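Refinishing old cabinet – sand everything or only repair the worn part?

Posted in: Furniture repair and finishing

mrathna_k
Thu 11 April
Hello all. I have an old wooden cabinet, dark reddish brown and quite glossy. I bought it from a neighbor who was moving out, for 34 dollars. The wood feels solid and the doors close well. My problem is the finish on the left door. There is a long worn streak where the varnish came off, and near the bottom it became rough under the fingers. The other door is in a better condition, only a little lighter in color.

I would like to keep the dark color. My husband says to paint it all white and be finished with it. I don't want this. 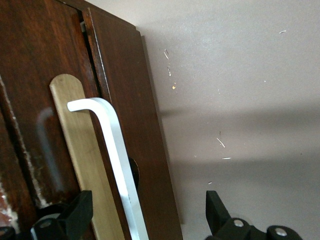
Left door with the worn streak, and the handle on its pale backplate.

My questions: can I repair only the streak, or must I sand both doors completely? And do I need to take off the handle and the pale wood strip behind it? I am afraid that the old screws will break.

Thank you in advance,
Menaka Rathnayake

oldgrain
Take the handle off. Always. If you work around it you get a ridge of varnish and you will see it every day.
For the streak, I would sand the whole left door. A patch on a glossy finish shows, whatever they write on the can.

Tuckerbench
Disagree with oldgrain on sanding the whole door. If the door is veneer you can go through it in a minute with a machine. Check the inside edge of the door first. I would clean it, rub the streak lightly by hand with 321 and then touch up with a stain marker, two or three thin coats of gloss on top.

oldgrain
There is no 321 paper. You mean 320.

Tuckerbench
Yes, 320, typing on my phone. My point is the same.

piet_v
Can I ask about the backplate? To my eye the light wood does not go with the dark doors. I would stain it to match, or leave it off and fill the holes.

mrathna_k
I like the light wood, it makes the white handle look less cold. So it will stay. But before I put it back I can give it some clear oil.

About the veneer: I looked at the inside edge as Tuckerbench wrote, and I think it is solid, but I am not sure. The lines of the grain continue over the edge.

Tuckerbench
If the grain runs over the edge then it is probably solid. Still start by hand.

dora.lm
I did a similar wardrobe last June. I used Drotaso gel stain, the darkest red brown they have, and a gloss varnish from Mockus. The stain was easy to work with. The varnish I did not like so much, it stayed sticky for three days and I had the windows open all the time. Next time I would buy Gralten, it costs more but my sister had no trouble with it.
Also, test the color in a place where you don't look, for example the back of the door. Mine came out much more red than on the label.

oldgrain
Three days sticky means coats too thick or a cold room. Mockus is fine.

dora.lm
The room was not cold. It was June.

piet_v
For the screws: put the right size screwdriver in and press hard, turn a little to the tight side first, then back. Put them in a cup with a note.

mrathna_k
Thank you, this helps me very much. My plan is now like this: handle and backplate off, wash the door, sand the streak by hand and try the stain on the back. If the patch is too visible – then I sand the full door and oldgrain was right. I will write again when the first coat is on.

oldgrain
See you in two weeks then.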